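Household Recycling Changes for Ilotdale Residents

The Ilotdale Department of Public Works has completed its review of the curbside recycling program and will introduce several changes in June. The review was carried out over the winter and drew on 3,599 survey responses from households in all collection districts. The Department thanks every resident who returned a form.

Collection days will remain the same for most addresses. Households east of Kettler Avenue will move from weekly to biweekly pickup of paper and cardboard, with a larger cart supplied at no charge. Delivery of the new carts will begin in the Hamasmont neighborhood and continue west. Residents who prefer to keep their present cart may do so by notifying the Department before delivery begins.

Glass will no longer be accepted in the mixed cart. Of the households that answered the survey, 61 percent said they would be willing to bring glass to a drop-off point if one were located close to home. The Department has therefore arranged for 11 drop-off sites, most of them at parks, branch libraries and fire stations. A list of addresses will be mailed with the next utility bill. Bottles and jars should be rinsed before they are deposited. Window glass, mirrors and light bulbs are not accepted at these sites and should be taken to the transfer station on Flurkia Road.

Small metal items have also been a source of questions. Keys, screws, hinges and similar hardware should not be placed in the curbside cart. They may be brought to the transfer station during regular hours, where a separate bin is provided. Batteries of every type must be kept apart from other metals – this includes the button cells found in watches and greeting cards.
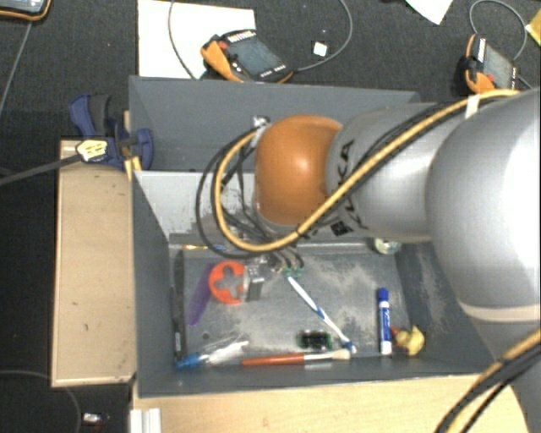
Plastic bags remain the most frequent problem in the mixed cart. Recyclables should be placed in the cart loose, and bags should be returned to participating grocery stores. Carts that contain bagged material will be tagged with a notice on the first occasion. On the second, the cart will be left unemptied until the bags have been removed.

The transfer station will extend its Saturday hours beginning in June, opening at 8 a.m. Proof of residence is required at the gate, and a current utility bill or driver's license is sufficient. Commercial loads will continue to be accepted on weekdays only. Questions regarding cart size or pickup days may be directed to the Public Works office.

Contact Public Works | Copyright 2019 Ilotdale Department of Public Works | Back to top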